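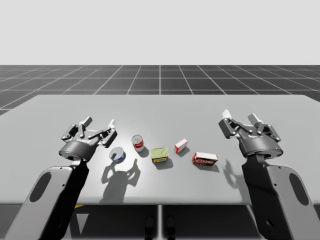 Anqi Yin told me you can do a whole week of lunches from the cupboard without buying a thing if you always keep something sharp, something salty and something crunchy in. I love this idea and I've been at it for days! But my lunches are all starting to taste the same (chickpeas, lemon, more chickpeas). What do you keep in that makes a boring tin exciting? I've got one shelf, a kettle and a two-ring hob, and I'm feeding just me.

Melina Theodorakopoulos
Posted March 17, 2024 in Food and Cooking, Ponmont

Beryl Greenwood
Oh, you're going to have such fun with this. Pickle brine! Don't ever pour it away. A spoonful over white beans with chopped onion and plenty of black pepper and you've got a lovely lunch. I also toast breadcrumbs in a little oil with garlic and keep them in a jar (mine never last past the second day as I eat them standing up). And do try swapping the chickpeas for green lentils, they hold their shape and they like mustard. My usual is a 500 g bag, which I cook in two goes and keep in the fridge. If you get sick of cold lunches, fry the leftovers in a hot pan till the edges go brown and put an egg on top. Same lentils, completely different lunch.

Cengiz Sarıgül
Sumac. Also pomegranate molasses but check the label, some are mostly sugar.

Huiling Ding
Yes to everything Beryl said! I'd add black vinegar and chilli crisp. Noodles, a spoonful of each, a bit of the noodle water, and spring onion if you've got one. It takes as long as the noodles take. Sardines are brilliant in it too, and I didn't expect that at all. One thing on the lemon: try putting it on right at the end, off the heat, and use the zest as well. I was cooking all the flavour out of mine until last July. Do come back and say what you made, I'm always after new ones.

31 people found this helpful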